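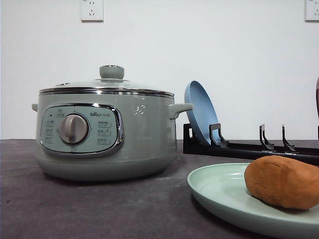
Bear Electric Hot Pot, Sage Green

Supplied by Rokum Kitchen Equipment. Stock code RK-308.

The Bear electric hot pot is a countertop cooking vessel with its controls built into the front of the body. It is suited to shared meals, noodles, soups, steamed vegetables and small portions of rice. We list it under compact appliances, alongside the Flesport folding rack and the Urquhart ladle set.

Body and finish

The outer body is rounded and finished in matte sage green. A horizontal seam near the bottom marks the join between base and upper housing. The side handles are short and match the body. Lift by both handles, and only when the pot has been switched off and emptied.

The matte finish should be wiped with a soft damp cloth. Scouring powder and wire pads will leave shiny patches which cannot be polished out. The body must not be put in a sink or dishwasher.

Lid

The lid is glass with a polished stainless-steel rim. The knob is an upright cylinder in sage green with a silver ring at the top. It is tall enough to be gripped with an oven cloth. The lid can be washed by hand in warm water and should be dried along the inside of the rim, where water tends to collect.

Stand the lid on a heatproof surface during use. Do not run it under cold water while hot.

Controls

All settings are made from the front panel, which is pale mint with a chrome surround. The main control is a silver-grey rotary dial with a raised vertical grip. Functions are printed in columns to either side of the dial. The characters are small, and customers who find small print difficult should allow for this before ordering. Part of the branding on the panel is in Chinese.

An English function card is packed with each unit sent out by us. The card was revised in June and replaces the earlier folded sheet. Copies are sent free on request; quote the stock code. 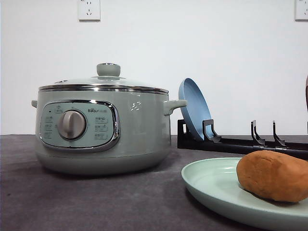
Bear electric hot pot, sage green, with lid fitted. Dish rack not included.

Siting

Place the pot on a flat, dry worktop with the panel facing the user. Leave at least 100 mm clear on each side and behind. Do not use it directly beneath wall cupboards: steam will soften painted edges and lift veneers over time. The lead should not hang over the front of the worktop.

Where a drying rack is kept on the same worktop, move wet items away from the pot before it is plugged in.

First use

1. Remove all packing and wash the lid.
2. Wipe the inside of the pot with a damp cloth and dry it.
3. Half fill with clean water, bring to the boil and switch off.
4. Leave until cool, empty, and dry again.

A faint smell during the first boil is normal and should clear once the pot has been aired. If it persists after the second boil, stop using the pot and contact us.

Removing scale

In hard water areas, clean the inside monthly. Use Clerari descaling powder, one sachet to a half-filled pot, and leave for about 90 minutes without heating. Rinse twice. Do not mix descaler with vinegar.

Ordering and spares

The pot is sold singly or in cartons of 4. Carton orders are sent on one consignment and cannot be split between addresses. Lids are available as a spare part and are supplied complete with knob. Knobs are not sold separately.

Returns are accepted on unused goods in the original carton. For reasons of hygiene, pots that have held food can be returned only if faulty. Please empty and dry the pot before packing it.

Technical queries: Kuldeep Negi, small appliances desk, Rokum.

Page last checked August 14, 2025.

We use cookies to remember your basket and to measure visits to this site. Accept all / Manage settings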